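Undden evening talk - folding and keeping table linen
Notes, second go. Keep to 29 mins, Nouhaila on the clock

Start. Don't do the long hello. Thank Eero Mäkelä for the hall and the tea urn, then straight in.

Opening bit: the drawer at my mum's. Everything shoved in, nothing ever findable. Pull out one napkin, get six. Pause for laugh, if none carry on.

Why bother folding? Creases mostly. Also you can see what you've got. Linen cupboard at Kultow, 653 pieces when Said Shawky did the list in March, and staff were still buying new ones as no one could find the dark set. Say that slowly, it's the bit people remember.

Surface first. Bed, table, whatever, but put a sheet or old blanket down. Pale if your cloths are dark, dark if they're pale. You want to see the edge. Doesn't have to be ironed flat, mine never is. Slippery table tops are the enemy, cloth skates about and you lose the corner.

Edges. Main point of whole talk so don't rush!! Always pick up by the edge, never the middle. Middle grab = a lump, and you start again. Trimmed or bound edges are easiest, a bit firmer in the fingers and you can follow the line round to the corner. Small pinch, right at the trim. Then lift, then look where the other corner has gone.

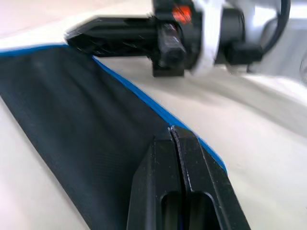 Slide 7. Black cloth, blue trim, pinched at the edge.

Leave slide up. Point at the blue line going round the corner. Ask room: where would you put your other hand? Someone will say middle. Someone always does. Answer is next corner along, same side.

Black on black is the awkward one. Plain dark cloth with a dark hem, you're working by feel. Run a thumb along til you hit the hem. Good light from the side helps, shows up the weave. Sanaa Salem sews a bright thread in one corner of hers, pass her sample round if she's brought it. (ask her before!)

Demo, three folds:
edge to edge, long way
smooth from the middle out, flat hand, dont drag
in half again, then thirds if it's going in a narrow drawer
Trim on the outside so you can tell which is which in the pile.

If demo goes wrong just shake it out and redo. Do not apologise for five minutes like at Jiditz.

Storing: stand them upright if the drawer's deep enough. Stack if not, but short stacks. Take from the bottom now and then so the same four dont get all the wear. Nothing damp goes away, ever. Had a whole shelf go musty.

Washing, only if asked. Darks together, inside out if they have an inside. Low spin.

Q&A. Likely: fitted sheets (no, separate talk, no time). Starch (up to you, I don't). Mohcine Badawi will ask about round cloths - fold into a half, then a wedge.

Handouts by the door, 41 printed. Cups back to the kitchen pls.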